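# White tabletop with a square grid: is it worth paying extra for?

Posted in Kitchen & Dining, 25 July 2025

**Idalina Peixoto**

We're replacing our breakfast table and my husband has his heart set on a white top with a faint grid of squares on it. The shop in Ludcombe wants 187 more for it than for the same table in plain white. The salesman told us the grid "hides crumbs" and makes colored dishes "pop." I don't believe the first part. Crumbs are brown and the table is white, so how does a pale line hide anything?

We eat breakfast there every day, mostly rolls and coffee, and our plates are a mix of pastel plastic that the kids picked. I also like to leave a little pumpkin or something out in October. Will it all look too busy? And does anybody who owns one of these still like it after the first year? I can find plenty of showroom talk and very little from people who have to wipe the thing.

**Hirnstead_Hal**

white tables are a pain. get wood. we had white for 18 months and you see everything, coffee rings, pencil, that orange sauce. the kids had a plate each and it still went everywhere. sold it for 34 bucks and was happy to see it go

**Edivaldo Pacheco**

I'd be suspicious of the salesman too. Hal has a point about stains, although he doesn't say what his table was made of, and that matters more than the color. Ask the shop what the surface is. If they can't tell you, I wouldn't pay extra for it. If the squares are real tiles with grooves between them, you'll be digging crumbs out with a toothpick. If it's only a printed pattern on a flat top, it wipes like any other white table. Run a fingernail across one of the lines before you hand over any money.

"Hides crumbs" is nonsense as far as I'm concerned. A roll sheds the same mess on a grid as it does on plain white.

On looks I'm less grumpy. A faint grid doesn't fight with much, and pastels sit fine on it. Your October pumpkin would be all right as well, as long as it's a small one and you don't add candles and leaves and a runner. Put your own mug and plate down on the sample before deciding, because the lighting in those places flatters everything.
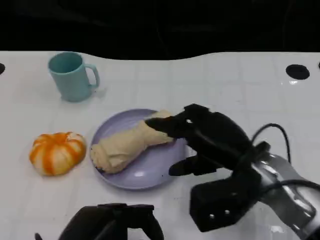
*Teal mug, striped mini pumpkin and a lavender plate on a white top with a faint grid.*

Would I pay 187 for those lines? No. I'd buy the plain one and spend a bit of the difference on decent placemats. But if your husband is going to sulk over it at breakfast for the next ten years, take that into account.

**Idalina Peixoto**

Thanks, both. I'll do the fingernail test when we go back. The salesman did say "tile effect," so I'm guessing printed, which makes the price even sillier. Still not sold on white at all after reading Hal's reply.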